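Clear tubs, happy leftovers

I've gone completely over to clear containers in my fridge, and I can't tell you how much less food we throw out! When everything was in old margarine tubs I'd find a spoonful of rice from who knows when. Now I open the door and see lunch.
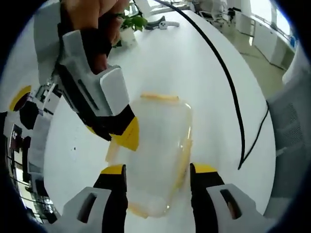

Wash new tubs in warm water with a spoonful of baking soda before the first use. It takes that plastic smell right out. For tomato stains, rub with a little oil, then dish soap, then leave the tub in a sunny window for the afternoon - works like a charm on most of mine. Edit Rácz wrote in to say she does the lids too.

Shallow beats deep for anything you want to chill fast. I keep soups in the tall ones only after they've cooled for 30 minutes on the counter. Small stuff does best with room around it, like in the clear rectangular one here, so you can grab one without digging. 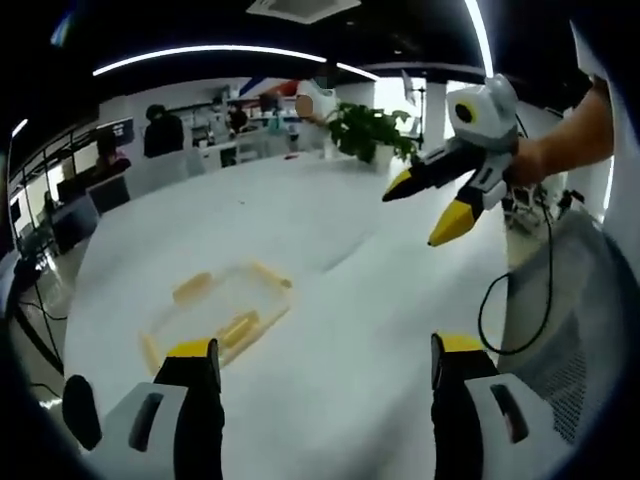
Labels next! Masking tape and a grease pencil are all you need. I put the tape on the short end so it faces out on the shelf. Small pieces look lost in a big tub, but three in a clear rectangular one, pale yellow against the white table, are easy to spot, and that's how I like my odds and ends. Peel the tape off before washing or it turns to glue.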